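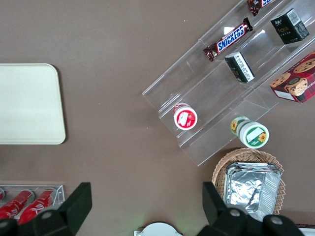
August 2, 2020 - the shopping list

Spent most of the day on the budget for the arm and I still have to send it to Philomena tonight, so I'm writing this first while my head is full of it (and while the tea is hot). She wants one number. I have three spreadsheets and a page of scribbles.

The big question is still grippers. Do we buy the second set now or wait until February when the new money comes in? Bohdan says buy now, but Bohdan always says buy now. He sent me the Mac Giolla quote again this morning with the words "just look at it" and I did look at it, and it's a good quote, and it also eats everything I had put aside for the table and the lights. The plain two-finger pair we have does most of what we need. I wrote that down and then crossed it out and then wrote it down again, so I guess that's my opinion.

What I really want is more stuff for the table. I know that sounds silly next to a line that says "gripper, spare" but the counter setup is what people will judge us on! When Sigrun from Drimham comes over she is going to want to see it deal with the kind of junk her stores sell, and her stores sell everything. Candy bars on a clear step stand, Coke cans lying in a clear rack, a cookie box, little black boxes with barcodes, a basket full of foil trays. It's such a nice awkward mix. The foil trays worry me the most, they're stacked together and shiny, and I'd bet money (not budget money) that pulling a single one off the stack is going to be harder than anything on the step stand.

Which brings me to clear plastic. I want a line in the budget for stands and racks in all sorts of finishes, frosted, white, black, whatever the store supply place has. With the clear one you see the brown table straight through it and only the edges catch the light. Kavinda thinks we should fix that with a better wrist camera and has a price for me from Sillinell. I think we should try a frosted stand first, because it costs about what lunch costs, and then talk about cameras. We went back and forth on this for way too long and then agreed to put both in and let Philomena choose, a bit cowardly of us but there you go.

OK, so the list as it stands tonight:

One extra cream tray, same size as the one we have. The empty one on the left is where I'd like things to end up, and a twin would let us set up the next round while the first is running.

Frosted step stand, and a second can rack. The Coke rack is fine as it is, but I want to try other drinks and I don't feel like swapping cans all afternoon.

Groceries, $105 for the first stretch. I went over this one with Noémie, who pointed out that chocolate bars do not survive being picked up all day and that people also eat them. So there's a bit of padding in there. She calls it shrinkage. I call it Bohdan.

Fingertip pads, 21 pairs. It sounds like a lot until you see that Bokcombe only sells them by the box, and the price drops so much at that size that buying fewer would be dumb. Note to self: ask if they fit the wedge-shaped tips before ordering, I did NOT check that last time and we had a drawer of useless rubber.

Lights, two, the cheap ones with a stand.

Gripper set: February, unless Philomena feels generous.

Camera: see above.

I also put in 9 hours of Kavinda's time for setup, which he says is too low. I told him the first version of this budget had 5, so he should be pleased. He was not pleased.

One thing I keep forgetting to plan for is storage. We've got tubs for the boxed things but the round stuff has no home, like the white tub with the green trim and sunflowers that lies on its side. I love that thing as a test item, round and with a lid, but it needs a bin with walls. Adding two bins. They're cheap, she won't even notice the line.

And shipping! I left shipping out of the Bokcombe line completely. Going back in to fix that before I hit send, and then I have to work out if the lights come with bulbs or if those are extra. The web page doesn't say. I'll call them in the morning, and in the meantime I'm putting bulbs in.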